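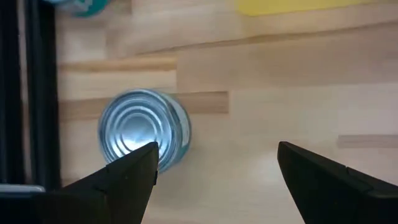
Soup Swap is back (and so is the tin shelf!)

6 February 2019

The Lillden soup swap starts up again this month in the hall kitchen, and I could not be happier. If you missed it last winter, you bring a pot of something, you ladle it into jars, and you go home with jars of everybody else's. I went home in November with a split pea, a smoky corn chowder and a beetroot thing so good that I ate it standing up at the bench before I'd even taken my coat off.

A few changes this year. We're asking people to bring jars that hold 900 mL, with lids that screw down properly. Last time we had everything from baby food jars to an enormous pickle jar, and the swapping got a bit complicated (is one pickle jar worth four baby food jars? Opinions were strong). Please label your jar with what's in it, including nuts, dairy, fish and flour. Masking tape and a marker will do nicely, and there will be both by the kettle if you forget.

The second bit of news is the tin shelf. It sits just inside the side door, on the left as you come in from the Drondcombe road, and anyone can take from it or add to it whenever the hall is open. Tinned fish goes fastest, then tomatoes, then chickpeas. We have plenty of beetroot slices at the moment, so if you have a favourite way of using them, please write it on a card and leave it with the tins! Anything in date and undented is welcome. Ring-pulls are handy, though there's now a can opener on a string for the other sort.

Dionysis Margaritis has promised to bring his fish and lemon soup, and he's happy for me to pass on the pantry version he makes when he can't get to the shops. Soften an onion, a carrot and a stick of celery in plenty of olive oil. Add two diced potatoes and enough stock to cover, and simmer until the potatoes are falling apart at the corners. Stir in a drained tin of tuna, a handful of rice you've already cooked, the juice of a lemon and far more pepper than seems sensible. He says dill if you have it, parsley if you don't. I made it on the weekend with neither and still had two bowls.

For the bakers among you, we're short on bread. Up to 17 people have told me they're coming with soup and so far I have one loaf, from the Kalniņš family, who make that dark rye with caraway. It's a beautiful loaf but it won't go far. Rolls, flatbread, damper, cornbread, all good.

Doors open at 11 in the morning and we'll start swapping once the bench is full. Kids are welcome, and there'll be colouring in at the back table. If you can't carry a full pot up the steps, park around the side and toot, and someone will come down and give you a hand.

Next item on the list is a dumpling afternoon, if I can find six people who own a steamer. Leave your name on the sheet by the side door!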